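Skivness 2지 그리퍼 키트 (자작용)
제작: Merle Maihi / 공유 작업실 Zarnemley
최종 수정 21/11/7

집에서 조립하는 탁상용 로봇팔에 다는 전동 그리퍼입니다. 산업용은 아닙니다. 산업용이 필요하신 분은 이미 다른 페이지를 보고 계실 테고 예산도 다를 겁니다. 손가락은 검은색 쐐기형이고, 끝으로 갈수록 좁아져서 납작하게 마무리됩니다. 첫 버전은 끝이 둥글었는데 얇은 물건 앞에서 매우 겸손해지길래 5월에 다시 그렸습니다.

최대 벌림 폭은 70mm. 손목 카메라 브래킷이 포함되며 카메라는 별매입니다. 조립에 드는 나사는 22개, 봉투에는 여유 있게 더 넣어 드립니다. 작업실 바닥이 나사를 얼마나 좋아하는지 잘 알기 때문입니다.

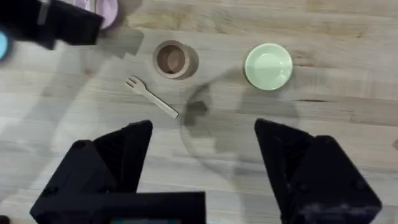 시험용 물건은 비싼 걸 쓰지 마세요. 작은 컵, 얕은 접시, 포장 음식에 딸려 오는 나무 포크면 충분합니다. 그중 포크가 제일 얄밉습니다. 상판에 납작하게 누워 있으면 집는 높이를 1mm 단위로 맞춰야 하고, 조명이 위에 있으면 팔 그림자까지 카메라에 들어옵니다. 옆에서 비추는 등을 하나 더 두시길 권합니다.

양팔로 쓰실 경우 키트가 두 벌 필요합니다. 두 팔의 작업 영역은 꼭 소프트웨어에서 나눠 주세요. 저희 Lukness 제어 보드의 기본 설정은 두 팔이 서로 양보할 거라고 믿는 편입니다.

구성품: 손가락 한 쌍, 하우징, 서보, 브래킷, 나사 봉투, 배선도
호환: Wyss 팔 프레임 (다른 프레임은 어댑터 직접 출력)
조립 시간: 설명서대로면 두 시간, 저는 거의 14시간
발송: 주문 후 출력하므로 일주일쯤 걸립니다. 프린터 기분에 따라 하루 이틀 늦을 수 있습니다.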